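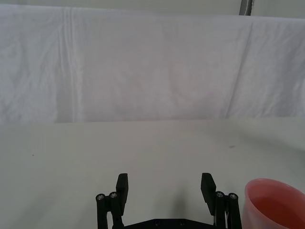

Handgelenkkamera, Greifer offen, der rosa Becher unten rechts im Bild angeschnitten

Ticket: Gudeta verliert Becherpose, Gießplanung bleibt stehen
Komponente: Perception / Jastero-Planer
Gemeldet von: Caradog Harries
Status: in Arbeit

Hallo zusammen,

ich hänge seit dem Update auf den Juli-Stand an einer Sache und komme allein nicht mehr weiter. Sobald der Becher wie oben am Bildrand klebt, geht die Konfidenz bei Gudeta in den Keller und die Pose wird verworfen. Soweit okay, dafür ist der Schwellwert ja da! Blöd ist nur, dass Jastero davon nichts mitbekommt und fröhlich mit der letzten gültigen Pose weiterplant (die ist dann gern mal aus der Anfahrt und passt vorne und hinten nicht).

Im Log steht dann immer dasselbe:

[jastero] target_pose age=6 s, using cached
[jastero] pour_approach: plan found
[jastero] pour_tilt: no IK solution, retry 2
[jastero] abort, holding position

Probiert habe ich: Kamera neu kalibriert, Cache geleert, Timeout auf 300 ms runter. Der Timeout wird anscheinend gar nicht gelesen, jedenfalls steht im Log weiterhin ein Alter von 6 Sekunden.

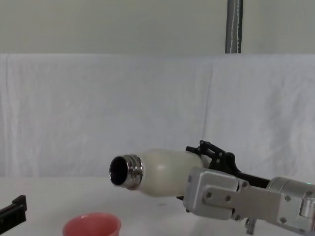 Halteposition nach dem Abbruch: Flasche waagerecht, Öffnung nach links, Hals noch rechts oberhalb vom Becher

Der Griff selbst macht mir keine Sorgen, es geht wirklich nur um die Zielpose. Der Hals müsste noch 40 mm weiter nach links, bevor gekippt wird. Gebe ich die Becherpose von Hand vor, findet der Planer die Kippbewegung sofort.

Antwort von Bezawit Gashaw, 14:20 Uhr

Hi Caradog, der Timeout heißt seit dem Update max_pose_age und liegt im Planer-Block, der alte Schlüssel wird stillschweigend ignoriert (gehört eigentlich als Warnung ins Log, mach ich ein eigenes Ticket auf). Setz ihn bitte mal auf 0.3, der Wert ist jetzt in Sekunden.

Antwort von Caradog Harries, 15:05 Uhr

Ah, danke!! Jetzt bricht er sauber vor der Anfahrt ab, mit "target_pose stale". Bleibt die Frage, wie ich an eine frische Pose komme. Ich würde vor pour_approach einen zweiten Blickpunkt einbauen, bei dem der Becher ganz im Bild ist. Ticket lasse ich so lange offen.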